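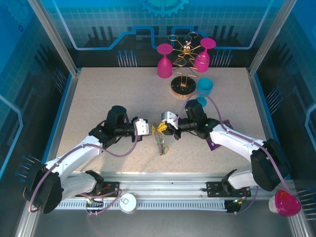

Hindmont College – Department of Product Design

Small Objects Study: Project Report, Jameck Group

Introduction

Our project started with a box of odds and ends from the Padilla building. It held cups, wire, key rings, cards and desk ornaments, most of them with no obvious place to go. We wanted to find out which of these things catch on each other in storage, and whether a simple tray could keep them apart. The tray design is called Ollo.

Materials

We worked from the full box and kept a list. It came to 944 items, sorted into five groups: cups, wire and cord, flat items, rings and clips, and ornaments. Some items fit two groups. We put those in the group of the part most likely to catch.

The gold wire ornament with the metal ball in the middle gave us the most trouble. Its rods swirl outward and leave gaps of many sizes, so thin edges slide in easily. One of the magenta stemmed cups hooks into it and stays tilted, with the pink disc up in the air. The same kind of cup turned upside down next to it stands on its rim and stays clear of the wire. The cyan cup stands upright, and we had no catches with it in any trial.

The green and yellow wire is a different case. It is a tangled coil, like a loose spring, and it picks up small things placed on top of it. In the first tray layout we gave wire its own corner. In the second we added a lid to that corner.
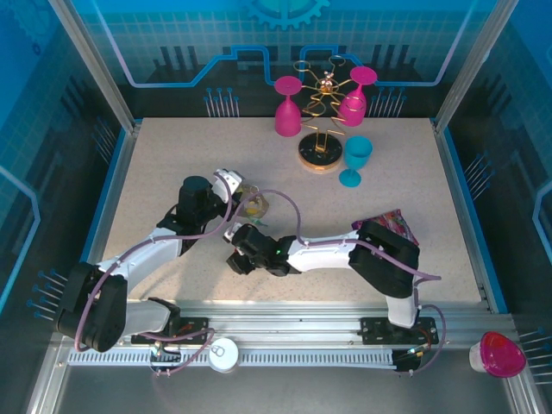

Figure 2. Small clear item with yellow contents on the speckled table.

Method

Each trial used a few items from different groups, placed close together on the table. We noted which ones touched, which ones caught, and whether they could be lifted one at a time. A trial was marked as a catch if lifting one item moved another. We did not force anything apart during a trial. Items that stayed caught were put back in the box together and marked on the list.

Clear items were harder to record than colored ones. On the pale speckled surface their edges are easy to miss – we changed our notes to name the contents first and the container second.

Rings and clips were left until last. A split ring can hook through another ring, and a bunch of them on a flat piece of metal acts like one large item with many openings. 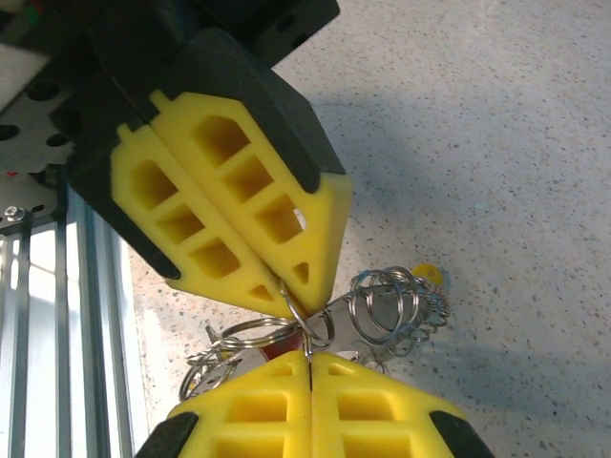
For this reason we counted each bunch as a single entry on the list. Splitting them up would have changed the total and told us less about how people store them. The tray has a row of short pegs for this group, spaced so that the rings hang separately.

Results

Wire and rings caught most often, followed by ornaments. Flat items such as cards slid under other things but rarely caught. Among the cups, only the stemmed ones were a problem, and mostly when they were placed on their side.

The finished tray weighs 1,004 grams, under our limit of 2,000. The pegs are still too short for the larger bunches. We plan to make a taller set in August and repeat the ring trials with the same list.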